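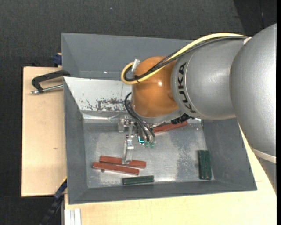
Bin and tote packers wanted, Lostach site, day and late shifts

Most adverts for packing work promise a fast-paced environment and a friendly team. We would rather tell you what the job is and let you make up your own mind. Bramari packs mixed small goods into open bins for shops and repair firms. It is steady work, it is repetitive, and anyone who tells you otherwise wants something from you.

We need 4 people to start in May.

What you would be doing

Taking parts out of one bin and laying them in another so that they don't move about on the lorry. Long pieces go along the bottom, side by side. Anything that can roll goes in last, wedged. You check the picking sheet against what is in the bin, sign it, and slide the bin on. On a normal shift a packer gets through about 100 bins. On a bad one, when the Surkell orders all come down together, it feels like more.

We have read the articles saying that this sort of work will have vanished in a few years. We read the same articles a few years ago. Draw your own conclusions, but the orders are still coming in and we are short of hands.

What we ask for

Good eyesight, with glasses if you need them, and the patience to turn a piece over and look at it before you put it down. You should be able to stand for most of a shift. Previous packing work is welcome but we have had people come to us with long CVs who still threw things in from shoulder height, so we don't set much store by it. Everyone does a paid trial shift. No certificates needed, and please don't send us a paragraph about your passion for logistics.

What you get

Shifts are 8 hours including a paid half-hour break. Boots and gloves are supplied, and you may bring your own gloves if you dislike ours (many do). There is a £300 payment once you have finished your third month — it goes through the payroll, so it is taxed, whatever you may have heard from other firms about bonuses. Parking is free but tight. The bus from Brinkmann Road stops at the gate and is late more often than the timetable admits, and we make some allowance for that on the early start.

There is a canteen. Opinions differ on it.

How to apply

Ring the Lostach gatehouse after 10am and ask for the packing office, or leave a note with your name and number at the front desk. Agencies need not call. Tell us which shift you want and whether you could switch at short notice.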